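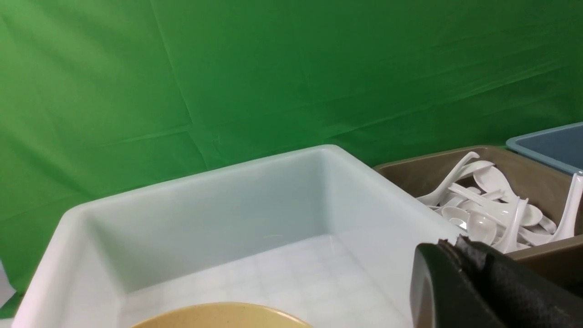 Rekmont wants residents to pay for the bins it can't empty on time

The city of Rekmont plans to charge households $19 a month for a new food scrap pickup, starting in April, and says the service will pay for itself within four years. The numbers behind that promise are thin.

The plan rests on a trial in the Semska neighborhood, where 754 homes were signed up last fall. The city's report calls the trial "a clear success." It gives the tonnage collected, which sounds like a lot until you read the footnote and learn that yard waste was weighed along with the food. There is no separate figure for food. Asked for one, the public works office said it did not have it.

The report also says that "participation was strong." It doesn't say how many homes put out scraps more than once. Being signed up was automatic, so all 754 counted as taking part, including anyone who left the kit in the garage.

Yolanda Flores, deputy director of public works, told the council that people need time to form new habits. "We expect use to grow as residents see the benefits," she said. She was asked what would happen if use did not grow. She said the department would look at that when the data came in.

The data from Semska is in, of course. It's what the council was being asked to vote on.

Some residents have a more basic complaint. Regular trash pickup has run late on much of the east side since the routes were redrawn last year, and the city has not said when that will be fixed. "I called four times in one month," said Octavio Correa, who lives near the rail yard. "Now they want to sell me another pickup. Let me see the first one show up."

The scraps would be trucked to a compost site run by Raltuvov, a private company that would get a ten-year deal with no bidding. Council member Lizeth Inga asked why other companies weren't invited. The city attorney said state rules allow it for "specialized services." Composting is done by farms, schools and a fair number of people with a pitchfork - how special it is may be a matter for a judge.

Raltuvov says its site can handle over 100 tons a week. Heriberto Rivadeneyra, who manages the site, said it is not taking that much now and would need a second loading pad first. The pad isn't in the city's budget. It isn't in the contract either, at least not in the draft made public.

Households could opt out of the pickup but would still owe part of the monthly fee. The draft leaves the amount blank.

The council put off its vote and asked for a new report. Flores said it would use the same trial figures.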